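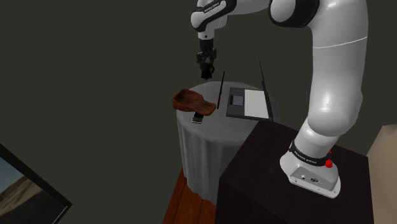
Calls go silent on my Nukix when I am on mobile data – is it the phone or the network?

233 views
9 comments
Share

Leonora Dela Peña

Good evening to all. I have a Nukix phone, the cheaper model with the two SIM places, bought new at Griffiths in March. I am on Halwood with a pay monthly SIM. In general I am very satisfied with it. The battery lasts me until the next day and the screen is good enough for reading in the bus.

My problem is with calls. When I am at home with Wi-Fi, every call is clear. When I am outside and somebody calls me, the phone rings normally, I answer, and then there is silence. I do not hear them and they do not hear me. The call timer continues to count. If I hang up and call back, sometimes it works and sometimes it is the same silence. My sister thought that I was angry with her.

I have already tried these things:

Restart the phone, many times.
Take the SIM out, clean it with a dry cloth and put it back.
Move the SIM to the second place. It was better for one afternoon, then it was the same.
Call with the loudspeaker on, in case the small speaker is broken. It is silent also on the loudspeaker.

Voice messages and music play without any problem, so I believe the speaker is healthy. I have the latest update. I do not want to reset the whole phone if it is not necessary, because last time with my old phone I lost the notes of two years.

The man at Griffiths said on the telephone that a repair would be 60 pounds if it is not covered by the guarantee, and he could not tell me if it is covered before they look at it. Before I send it away I would like to understand where the fault is. Has somebody had the same?

Share

Mabli Sayce

Had this on my old Makholm. Reset it. Sorted.

Share

Nest Gethin

Hello Leonora. Please do not reset yet, I think it is too early for this. You have already done a useful test without knowing it. If calls are good on Wi-Fi, and music and voice messages play, then the microphone and speaker are very probably fine. The weak part must be somewhere in how the phone makes a call over the mobile network.

On most phones of today there are two ways to do it. One is the 4G calling, where your voice travels as data. The other is the older way, where the phone drops down to a slower network for the time of the call. In my experience the cheaper phones can have difficulty with the first way if the settings of the network are not loaded correctly. Then the call connects but the sound does not arrive, exactly as you write.

I would do this, in this order, and make a test call after each one, outside and with Wi-Fi switched off:

1. Go to Settings, then Mobile network, then your SIM, and find the switch for 4G calling. It may be called VoLTE. Turn it off. If the calls now have sound, you have found the area of the problem. If your phone then cannot make a call at all, turn it on again, this depends on the network where you live.
2. Turn it on again, put the phone in flight mode for one minute, and come back.
3. If there is still silence, use "Reset network settings". It is a different thing from the full reset. It forgets your Wi-Fi passwords and paired headphones, but your notes and photos stay. Write down the Wi-Fi password first.
4. Ask a friend to lend you a SIM from another network for ten minutes. Also put your SIM in the friend's phone. I would put this one first if you have somebody near, but I know it is not always easy to ask.

If your SIM is silent in the other phone too, call Halwood and ask for a replacement SIM. If your phone is silent with every SIM, take it to the shop, and tell them which tests you made, with the places and times of the bad calls. A fault that is there from the first months should normally be for the seller to put right, so I would ask them in writing why they speak about 60 pounds.

One more small thing. If you have a call recorder or an application that blocks unwanted calls, remove it for a day. I had one which took the microphone for itself, and I searched for a week before I suspected it.

Share

Leonora Dela Peña

Thank you Nest, this is very clear. I turned off the 4G calling this morning and made four calls from the bus stop, all with sound. With the switch on, the second call was silent again. I will do the network reset tonight when I have found my Wi-Fi password, which is on a paper somewhere. I have no call blocker.

Share

Glenys Ruddock

Same shop, same phone, and mine went quiet at the back of our house and nowhere else. I rang Halwood and waited ages. The girl there had me read out the number printed on the SIM and said it was an old type, from before I changed plan. They posted a new one free and I have had no bother since – but I did have to ring again to get it switched on. If yours came over from an older phone, ask them about that before you pay anybody for a repair.

Share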